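Section 6: Your first table-clearing session

If you have got this far, your Jullar hand tool is charged, paired and sitting on its stand, and you are probably itching to pick something up with it. Good! This section takes you through one whole chore from start to finish, clearing a round table, and it also says plainly what you can expect a machine to make of the job afterwards. We get asked that more than anything else, so it comes first.

6.1 Can it clear a table yet?

Sometimes, and it is a lovely thing to see when it does. A robot arm trained on good hand-tool sessions can pick up a mug from a bare table and put it on a tray, and do it again with the mug turned round or moved a little way along. At the Plillirside workshop we ran this for most of June, and by the end people had stopped looking up when the arm set off.

Move to a real table, though, and things get patchy. Here is where we stand with the chores our users ask about most.

Mug to tray: works well on a clear table. Handles facing away from the arm still cause trouble.

Picking up a sheet of paper: poor. People slide paper to the edge of the table and pinch it there, and the arm has to learn the slide as well as the pinch. We have seen it done, but would not promise it to anyone.

Moving a table lamp: don't ask for this yet. Top-heavy things with cables are beyond what the current model can do safely.

Wiping down: works on flat, open areas. It misses strips near anything left standing.

Putting lids on boxes: fair. Loose lids go on, snap lids need a person to press the last corner.

Sorting odds and ends into a box: fair if everything has been shown to it before. Something new usually gets left where it is, and we think that is the right behaviour for now.

Our own training set for table clearing holds 1459 sessions. Of those, 468 were thrown out of the first version for reasons covered in 6.5, so please do read that part before you record a whole afternoon's worth.

6.2 What you need

One hand tool, with both soft pads fitted
One marker plate (the square one)
A tray with a dark, matt surface
A table you can walk at least halfway round
A mug, a sheet of paper and one long-handled item
A second person, for the first session only

NOTE: Markers from the older Gulleck kit will fit the bracket but are read at the wrong size. Use the plate that came in your box.

6.3 Setting up the table

1. Put the tray near the edge of the table where you will be standing. Leave a hand's width between the tray and the rim.

2. Place the mug towards the far side. You want a proper reach.

3. Lay the sheet of paper flat, somewhere between you and the mug. A slight angle is fine, and better than perfectly square.

4. Put the long-handled item down last. It can lean or lie flat.

5. Leave anything that normally lives on the table where it is. If there is a lamp, keep the lamp. A robot in someone's home will have to work round it, and it may as well learn that from you.

6. Switch on the lights you would normally have on. Don't bring in extra ones.

CAUTION: Keep hot drinks off the table while recording. The jaws grip more firmly than you expect the first few times, and they close from the side.

NOTE: Babatunde Tamuno, who wrote the grip software, uses an empty mug with a dry tea bag string hanging over the side. If you want a harder task later on, it is a really good one.

6.4 Recording the session

1. Lift the hand tool by its rear handle and hold the trigger for two seconds. The light goes from amber to white.

2. Show the tool the marker plate. Hold steady until you hear one short beep. Two beeps mean it wants another look.

3. Start with the jaws open, at about chest height.

4. Reach for the mug at your usual speed. Most people slow right down on their first go, and a robot that learns from slow reaching is slow for ever. Pretend you are tidying up because friends are at the door.

5. Close on the body of the mug, below the handle. Lift, carry it across and lower it on to the tray. Open the jaws fully before you move away.

6. Go on to the long-handled item. Take it by the handle, near the middle, and lay it beside the tray.

7. Finish with the paper. Slide it towards the rim with the lower jaw until a corner hangs over, then pinch and lift.

8. Bring the tool back to chest height and press the trigger once. The light goes amber again.

9. Put everything back, a bit differently each time, and repeat. A set is 20 sessions. Have a drink of water after ten, your wrist will thank you.

If you fumble, carry on. A dropped mug picked up again is one of the best things you can give the model, and we wish we had more of them. Stop only if something is broken or somebody could get hurt.

CAUTION: The tool weighs 700 grams. Change hands or take a break as soon as your grip feels tired. Do not rest the jaws on your own arm or shoulder.

CAUTION: Ask the second person to stay on the far side of the table from your reaching arm.

6.5 Checking your sessions

Play back your first three sessions before going any further. You are looking at the room as much as at the jaws.
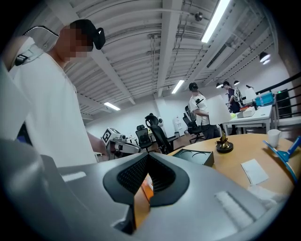 Fig. 6-1. Round table with tray, mug and sheet of paper, looking out over the gripper body.

Go through each recording and ask yourself the following.

1. Is the tray visible at the start? If not, take half a step back and record again.

2. Can you see the mug before the tool reaches it? A short time out of sight is all right. Hidden the whole way is no use.

3. Are the ceiling lights washing out the tabletop? Tilt the tool down a little. Bright tubes overhead are fine so long as the table itself keeps its colour.

4. Are people moving about behind the table? Leave them in. Offices and kitchens have people in them, and the early version of our model, trained on silent rooms, froze the first time a person walked past on a Tuesday morning with a stack of plates.

5. Did the tool close on the object at the first or second try? Three or more is still worth keeping, but tick the "retry" box so it gets sorted properly.

The sessions we threw out nearly all failed on points 1 and 2. Gudrun Schwerdtfeger went through the whole lot by eye, and her advice is to check early and check little.

6.6 Handing over to the arm

1. Upload the set through the Zacharias panel and choose "Table, mixed items".

2. Wait for the green bar. Training on one set usually finishes overnight.

3. Put the table back as it was for your last session.

4. Stand by the stop button and press Run.

5. Let the arm try the mug on its own before you add anything else.

NOTE: Expect the mug to go well and the paper to go badly. If the paper goes well, please send us the recording, we would love to see it.

For sets with more than one room, see Section 7.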